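FOR IMMEDIATE RELEASE

Pronlow Completes Heat Recovery Work at Asport Laundry, Sets New Delivery Schedule for Towel and Flat Linen Accounts

ASPORT – Pronlow, a supplier of rental towels, bed linen and table linen, has completed the rebuilding of the hot water and drying systems at its Asport laundry. The plant serves 1,045 accounts, most of them small hotels, guest houses, dental offices, hair salons and furnished short-stay apartments. The new systems were put into regular use in August and now carry the full load of the plant.

The work covers three parts of the building: the wash floor, the dryer line and the drain room. The drain room received the Molten heat exchanger, a shell-and-tube unit that takes heat out of used wash water before the water leaves the site. The heat is passed to fresh water on its way to the storage tank. The dryer line received new burners, new lint screens and moisture sensors. The wash floor received new fill valves and a second storage tank.

Pronlow selected Molten after a trial that ran through one winter and one summer season. The trial measured the temperature of the incoming water, the temperature of the drain water on both sides of the unit, and the time needed to bring the storage tank back to its set point after a heavy draw. At the old plant, the tank fell behind during the late morning, when the salon towels and the hotel sheets were washed in overlapping cycles. Washers then waited for hot water with their drums full. In the last stage of the trial, the longest recovery time recorded was 60 minutes, measured from the end of the heaviest draw of the shift. That figure has been adopted as the design limit for the plant.

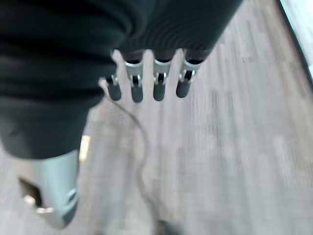

Lint was the main technical problem in the design. Towel laundries put far more fiber into their drain water than sheet laundries do, and fiber collects on the inside of heat exchanger tubes. A thin layer is enough to cut the transfer of heat. Pronlow has placed a settling pit and a rotating drum screen ahead of the Molten unit. The screen is rinsed by a spray bar at the end of each wash cycle. The tubes can be opened from one end for brushing without taking apart the pipework, and a bypass line allows washing to continue while this is done.

The pit is sized for the heaviest towel load of the week with one washer draining at a time. When two washers reach the end of a cycle together, the controls hold the second drain valve until the level in the pit drops. The hold adds a short delay to the second machine. It was tested with full loads of bath towels, with full loads of sheets, and with the mixed loads that make up much of the late shift.

Changes to the Dryer Line

The dryers at Asport were formerly run on fixed timers. An operator chose a time by load type, and the dryer ran for that time whether the load needed it or had already reached the right moisture level. Thin towels were often dried too long, which makes cotton loops stiff and wears out the hem stitching early. Heavy bath sheets were sometimes taken out with moisture left in the folded edges and had to be returned to the drum.

The rebuilt line uses sensors in the exhaust duct and on the drum ribs. The cycle ends when both readings fall inside the range set for the load. A cool-down period follows, during which the drum turns with the burner off. The length of the cool-down depends on the fabric weight. Timers remain on all dryers as a safety limit.

To set the ranges, Pronlow marked a test lot of 457 towels and followed them through ordinary service. The lot included bar mops, hand towels, bath towels and bath sheets in white and in dyed colors. Each item was weighed dry before its first wash and again at fixed points in the test. Staff recorded loop pulls, frayed hems, changes in size and changes in shade. Items sent to customers during the test were used in the normal way, and customers were told only that some pieces would carry an extra tag in the hem.

Results differed by fabric weight and by construction. Single-ply hand towels reached their target moisture level sooner than the old timer settings allowed for. Low-twist bath sheets held water in the side hems well after the body of the towel was dry. For that group, Pronlow has raised the extraction speed in the washer and left the drying temperature as it was. Dyed towels have been given their own range at a lower exhaust temperature, and they are no longer combined with white goods of the same weight.

Flatwork and Finishing

Sheets, pillowcases and tablecloths do not pass through the dryers. They go from the washer to the ironing line, which was supplied by Tichý and has been in place since before the present work began. Tichý has fitted new roll padding and replaced the steam traps on the two older ironers. The feed table has been lowered to match the height of the linen carts, and the guide tapes have been moved to suit wider sheets.

Steam for the ironers continues to come from the existing boiler. Boiler feedwater is now warmed by a branch from the Molten circuit, with a mixing valve to keep the supply steady when the washers are idle. Pronlow considered a separate loop for this purpose and rejected it on grounds of floor space. The pipe run from the drain room to the boiler room follows the north wall and is insulated over its full length.
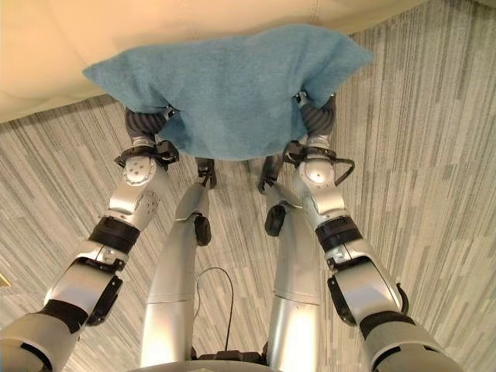 Folding standards have also been revised. Bath towels will be delivered folded in thirds along the length and then in half twice, with the closed fold facing out. Hand towels will be folded in half and then in thirds. The earlier standard used a quarter fold for both, and shelf stacks made up from the two sizes tended to lean. Accounts that use roll storage or basket storage may ask for towels to be sent flat, tied in bundles of the same count as before.

Pieces that fail inspection at the folding station are sorted into three streams. Stained items go back for a second wash with a treatment matched to the stain. Items with open hems or small pulls go to the sewing room. Items past repair are cut down for wiping cloths, which are sold by weight and are never mixed back into rental stock. The sorting rules have been printed on a single sheet and posted at each station.

Delivery Schedule

The added hot water capacity permits two wash shifts of equal size in place of one large shift and one short one. Delivery routes have been redrawn to match. Under the new schedule, 101 accounts will move from an afternoon delivery to a morning delivery. These are mainly hotels and furnished apartments on the harbor side of Asport, where rooms are made up before midday. All affected accounts have been sent a notice with the new time window and the cutoff for changes to standing orders.

The cutoff for a morning delivery is 3 p.m. on the working day before. The cutoff for an afternoon delivery is 8 a.m. on the same day. Orders received after the cutoff will be placed on the next route. Extra pieces may be collected from the loading counter during plant hours, subject to stock, and will be charged at the account's regular rate.

Soiled linen should be ready for pickup when the driver arrives. Wet towels should be kept apart from dry sheets, in the bags supplied, and bags should be tied closed. Customers are asked to remove pins, clips and loose items before bagging. Towels used with hair dye, massage oil or floor products should be placed in the marked bags so that they can be washed on the correct program. Marked bags are supplied at no charge and may be added to any standing order.

Rental rates for current accounts do not change as a result of the rebuilding work. Replacement charges for lost or badly damaged pieces also stay the same. The list of stock sizes and colors has been revised, with the narrow bath mat withdrawn and a heavier mat of the same length added. Existing narrow mats will remain in service until they wear out.

Maintenance and Further Work

The Molten unit will be opened for inspection on a fixed plan, with the first opening set for the end of the winter heating season. Readings from the drain room are logged at the start and finish of each shift. If the difference between the two sides of the exchanger drops below its set value, the tubes are brushed ahead of plan. Spare gaskets, screen panels and spray nozzles are held on site.

A later stage of work will deal with dryer exhaust. Pronlow is studying an air-to-air exchanger that would warm the intake air for the dryer line. The study covers lint loading, fire safety and access for cleaning. No order has been placed, and no date has been set for a decision.

About Pronlow

Pronlow rents and launders towels, bed linen, table linen and floor mats for small and mid-sized businesses. It operates the Asport laundry, a sewing and repair room on the same site, and its own delivery routes.

Account questions, including questions on delivery windows and folding options, should be sent to the customer desk at the Asport laundry. Requests for technical details of the heat recovery system should be marked for the plant office.

###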